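Why Does Oil Float on Water?
By Jonas Leitner
11 October 2026

Pour some cooking oil in a glass of water. Wait a bit. The oil goes right to the top and sits there. Stir it - still goes back up. Why?
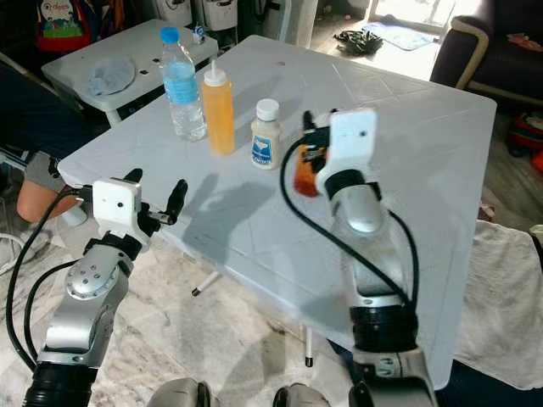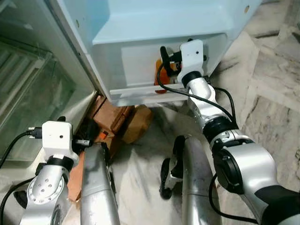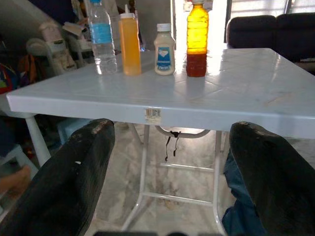
Page last updated: January

First thing, density. Big word, easy idea. It means how much stuff is packed into a space. Take a cup of oil and a cup of water, same size cups. The water one is heavier. So water is more dense, and it sinks under the oil. Oil gets pushed up.

Second thing. Water bits are called molecules and they're super tiny. They like to stick to each other. Oil molecules don't really join in. So the water bunches up and the oil gets left out. Thats why salad dressing splits into layers when you leave it standing.

So how does mayonnaise work? It has oil in it AND watery stuff like vinegar or lemon juice. But no layers! The secret is egg yolk. Something in the yolk grabs oil with one end and water with the other. Like holding hands with two friends who won't talk to each other. The word for this is emulsion. Milk is one too.

Try it yourself (ask a grown-up first)

You need a clear jar with a tight lid, 500 ml is a good size. Water. Cooking oil. Dish soap.

Fill the jar half way with water. Add 2 spoons of oil. Lid on, shake hard for 15 seconds. Put it down and watch. Little drops first, then bigger drops, then a layer on top again.

Now add a squirt of dish soap and shake agian. Goes cloudy! The oil takes a lot longer to come back up. Soap does the same job as the egg yolk - one end for oil, one end for water. Same reason it gets greasy plates clean.

Don't pour lots of oil down the sink after. It clogs pipes. Wipe it up with a paper towel and put that in the trash.

Want more? Try honey and water. Which one goes to the bottom? Guess before you pour.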